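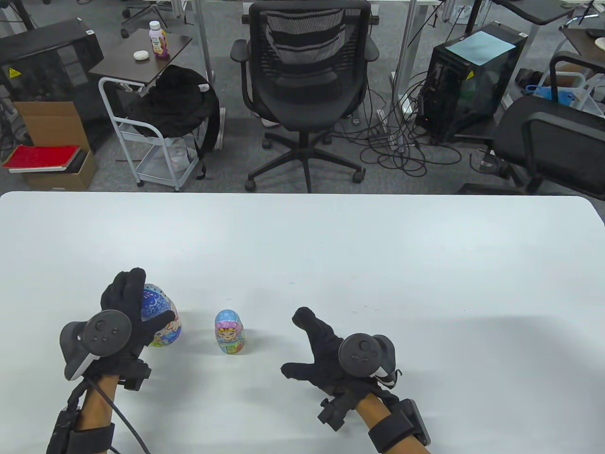 People ask me every month when a machine will tidy up after their kids. I work with this at Mirncombe, so I try to answer carefully. Short thread.

**1/** Folding, sorting, putting away: these are still hard. A floor is easy, because it is flat and mostly stays where it is. Toys are another matter.

**2/** Take nesting dolls. They are round and smooth, and to open one you need two hands which agree with each other. My niece learned it at age 3. Our arm tried 300 times in October and opened 13.

**3/** Those 13 were the tight ones, by the way. Loose dolls roll away before the second hand arrives — I did not expect this.

**4/** In a shop the situation is a little better. Shemweta has 2 arms which fill shelves at night, but only boxes, and a person still walks behind them.

**5/** So my answer is: not yet for the toy shelf. For boxes, yes, if you are patient and the boxes are all the same.

**6/** Someone will ask about the Clinum demo. I saw it too. I would like to see it again with dolls it has not met before.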